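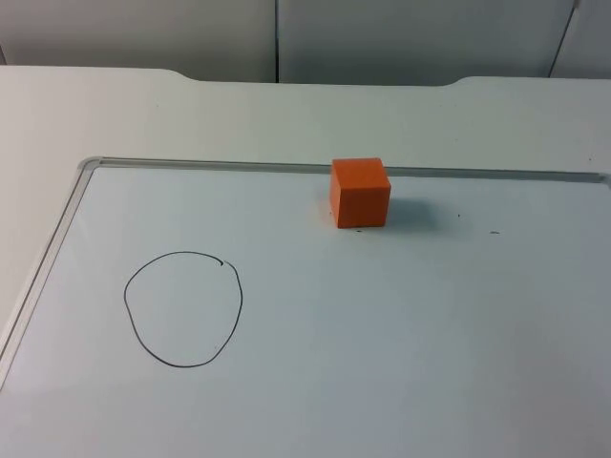
Gekomel opens its doors once a year, in September, and the leaflet promised "the future of the meeting room". I have sat in meeting rooms for 19 years and didn't think the future was what they lacked, but the coffee was free and the bus from Trirkau stops outside.

Our guide, Mirta Salinas, was pleasant and quick. She took nine of us past the loading bay and the canteen, then into a long talk on how people behave when handed a pen. Teams that stand up to write, she said, finish up to 90 minutes earlier. Earlier than whom? Someone from Flelura asked, and was told it depended on the team. 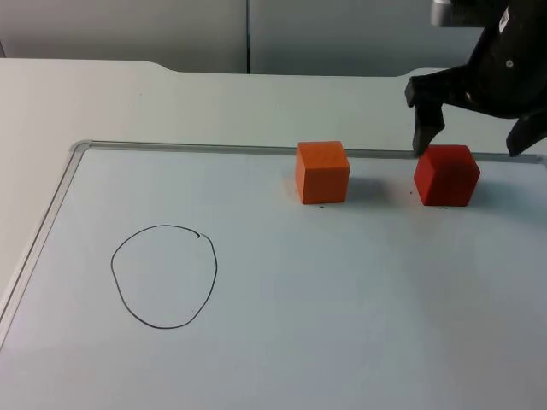
My own office has tried most of this already. We had the standing meetings, the coloured notes and a consultant called Núñez who banned chairs – they came back within a week. One idea I did like was laying the whiteboard flat on a table, as they had it here, so that everyone gathers round it and no single person gets to stand at the front holding the pen. Whether anyone can read upside-down handwriting was left for another day.

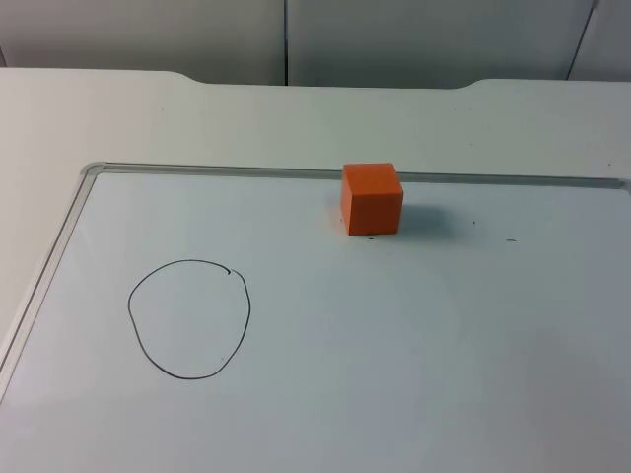

The whiteboard on its white table, metal frame and all.

After that came the showroom, where seven kinds of chair were on offer and the prices were not. I asked for a list and got a tote bag. The talk overran, so the question session was held in the corridor, standing up. It did not finish early, and I missed my bus.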